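Where Does Sugar Go When It Melts in Water?
By Maiara Rocha

Did you ever put sugar in a warm drink and see it disappear? Many children say "the sugar melted." It is a good guess, but scientists use another word. They say the sugar dissolved.

What is melting?
Melting happens when a solid thing gets hot and becomes liquid. Ice melts and becomes water. Chocolate melts in your hand. For melting you need only one thing and some heat.

What is dissolving?
For dissolving you need two things, for example sugar and water. One grain of sugar is made of very, very many tiny pieces. They are called molecules, and they hold each other tightly.
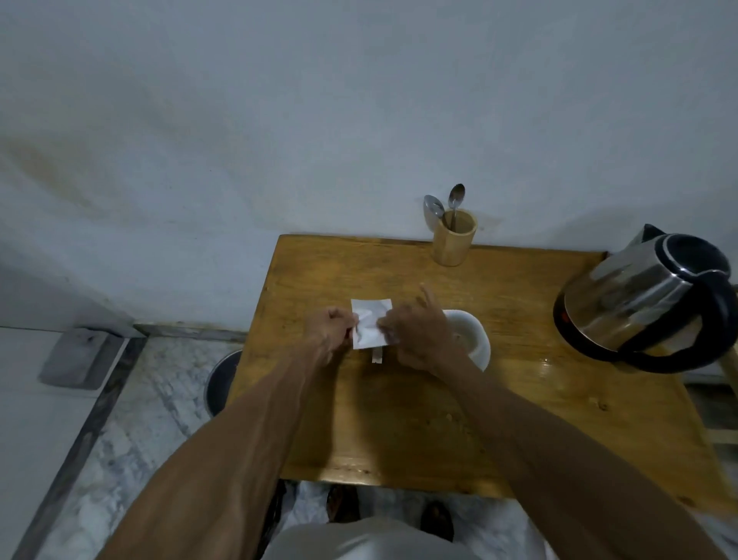 Water is made of molecules too, and they never stop moving. They bump into the grain, pull the sugar molecules away one by one, and carry them to all parts of the water. A single molecule is too small for your eyes, so you think that the sugar is gone. But take a sip! The sweet taste tells you it is still there.

Why is warm water faster?
In warm water the molecules move faster, so they bump into the sugar more often. Stirring helps too, as it brings fresh water to the grains. Big sugar cubes need more time than small grains, because the water can touch only the outside of the cube.

Can water get full?
Yes. If you add more and more sugar, one moment comes when no more can dissolve. The rest stays on the bottom. We call this water "saturated."

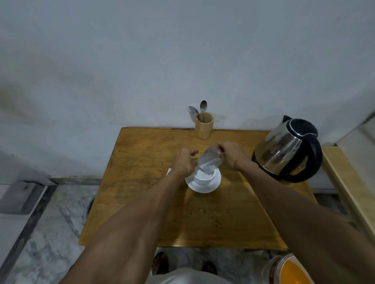

Try it at home
1. Take two equal glasses. Fill one with cold water and one with warm water from the tap (not boiling!).
2. Put one spoon of sugar in each glass.
3. Stir each glass 11 times with a spoon.
4. Wait 60 seconds and look at the bottom. In which glass is there more sugar?
5. Try again with salt, and then with sand. Do not drink the sand water!

New words
Molecule: a very small piece of a substance.
Dissolve: to mix into a liquid so well that you cannot see the pieces.
Saturated: so full that nothing more can dissolve.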